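Toy kitchen knives: keep or toss?

cisdale_mom
Sorting the play kitchen stuff on the white table before we donate it. There's a big red toy knife with a ring at the end of the handle. Would you leave it in the box?
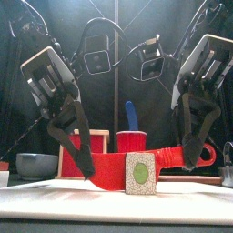
The Reltia thrift store takes toys until 6, so I'd like to decide by this afternoon.

grasel101
Leave it in. Kids want something to cut the pretend food with.

pluto_b
I'd pull it. Our daycare won't take toy knives of any color.

grasel101
A thrift store isn't a daycare. Mine sold a set with 2 of them in May.

cisdale_mom
Ok, I'll call and ask.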